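A Saturday Morning With Nadège Carré

I had been trying to get Nadège Carré to sit down with me since October, and every time I got close she was either on a train or up to her elbows in dye. So when she texted me on a Saturday at seven in the morning saying "come now, I have coffee," I put my coat on over my pajama top and went. No regrets!

If you don't know the name, you may know the cloth. Nadège runs Balel, the little table linen label that does those heavy, quiet tablecloths you want to put your cheek on. She started it after leaving Vivasance, where she spent years picking fabric for hotel dining rooms, and she still talks about that job with a mix of love and horror.

"I ordered white for everything," she told me, pouring. "White, white, white. And then I would go and eat in these places and I was afraid of my own soup."

I asked if that was when she decided to go out on her own and she laughed at me. It was her mother-in-law, she said, who had a round table and couldn't find a cloth that hung right on it. Everything in the stores was cut for rectangles, or it was round but so thin it floated up whenever a door opened. Nadège made her one from leftover curtain fabric. Then a neighbor wanted one. Then the neighbor's sister (you see where this goes).

"A round table is the hard one," she said. "With a rectangle you have corners, the corners pull the cloth down for you. A circle has no help. If the weight is wrong you see it right away, it sticks out like a skirt."

And gray? I had to ask, because I own a mustard one and it seems I'm in the minority. She sells more gray than everything else put together.

"People come in and touch all the colors and then they go home with gray," she said, and shrugged. "I used to argue. Now I just order more gray."
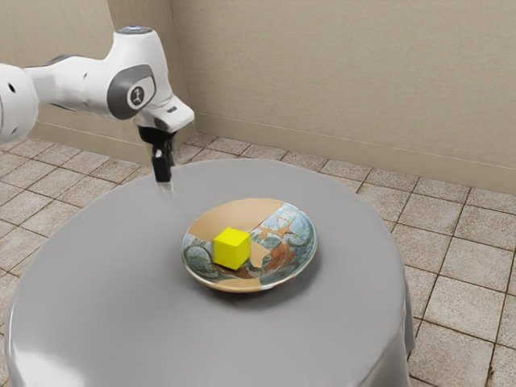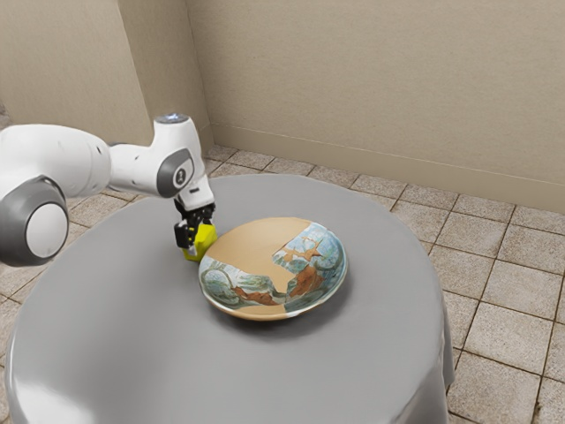

She does have opinions about which gray, of course. Her favorite is one she calls Brunet, number 3141 on her shade card, and she got quite worked up explaining how it took four tries to get there. The first came out blue, the second came out what she called "wet sidewalk," and the third she liked until she saw it by lamplight and it went green on her. I said I'd probably have kept the green one. She gave me a look.

We got onto washing, because I always ask about washing. Cool water, she says, less soap than you think, and hang it over two lines so it doesn't get a crease down the middle. She doesn't iron. She smooths it onto the table while it's still a tiny bit damp and walks away. I've tried this since and my husband put the mail down on it before it dried, so I'll report back.

What about stains? "Live with them," she said, and then two minutes later she was up and showing me her own kitchen cloth, with a wine mark from her brother's birthday that she has never managed to get out. She seemed kind of fond of it. "I know exactly who sat there," she said. "He talks with his hands."

I wanted to hear about the new thing too, the napkins she's making with the weavers at Skuston, but she got cagey. They're thick, they're big enough to cover an actual lap, and she isn't happy with the hem yet. That's all I got. She did let me hold one, and I would like it on record that I gave it back.

By then the coffee was gone and it was past ten and I remembered what I was wearing under my coat. I asked her one last thing, which was what she'd tell somebody buying a first good tablecloth.

"Measure the table," she said. "Then measure it again, because everyone writes down the wrong number and then they email me."

I went home and measured mine. I'd had it wrong.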